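News from the Firuddale Supper Club, January

Bit of a rushed one this month, sorry. Boiler at the hall packed in twice and I've had the gas people on the phone since breakfast.

Soup night first. Biggest turnout yet, 30 through the door and we only laid for 23, so thank you to everyone who budged up and ate off their knees. Leek and potato all gone by eight. The spiced lentil went even faster, and Salamatu Ojo has been asked for the recipe so many times that she's written it out for us. It's further down. Takings came to £600 after the hall hire, all going towards the new cooker.

Next supper is the bean stew one. Doors at half six, food at seven, same price as before. Bring your own bowl if you can, a deep one is best, the hall ones are shallow and you end up wearing it. 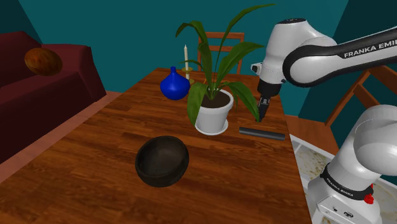 Salamatu's spiced lentil soup

Makes enough for a big pan. Halve it for home.

Red lentils, 3 mugs, rinsed until the water runs clear. Onions, four large. Garlic, a whole bulb, yes really. Cumin, tumeric, a bit of chilli. Two tins of tomatoes. Stock to cover and then a good bit more.

Fry the onions slowly, twenty minutes at least. Salamatu is very firm on this. Garlic and spices in for the last couple. Then lentils, tomatoes, stock, lid on, low heat. Stir it or it catches. Lemon at the end, plenty, and salt only once it's cooked. She gets her cumin from Abubakari on the corner, whole seeds, and grinds it herself. I used the old jar from the back of my cupboard and it was fine, don't tell her.

Keeps five days in the fridge. Freezes well too, but it sets like cement so add a splash of water when you warm it up.

Tables

We had a few comments about sticky tables. Fair enough. From next time can the last people at each one please wipe down properly, warm water and a drop of washing up liquid, then a dry cloth. No bleach, no scouring pads. Hot pans go on the mats, we've already got one white ring that won't shift. 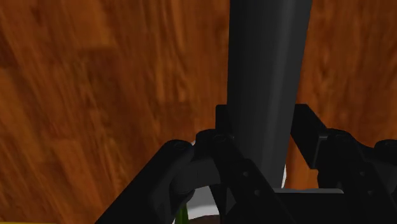
Mayonnaise is meant to work on rings, left on overnight. If anyone has tried it let me know before I go smearing it over hall property. Otherwise it's wax and hope.

Odds and ends

Two ladles and a green casserole lid left behind, both in the box by the hatch. One of the ladles is a nice one so somebody must be missing it.

Lifts: the Clilevico end of the village is short of a driver for the next supper. Three people need collecting, all ready by six. Text me.

Bread is from Visov bakery again, they've held the price for us which is good of them. Order goes in the week before so tell me early if your coming and how hungry you are.

Still need someone for washing up. Gloves provided.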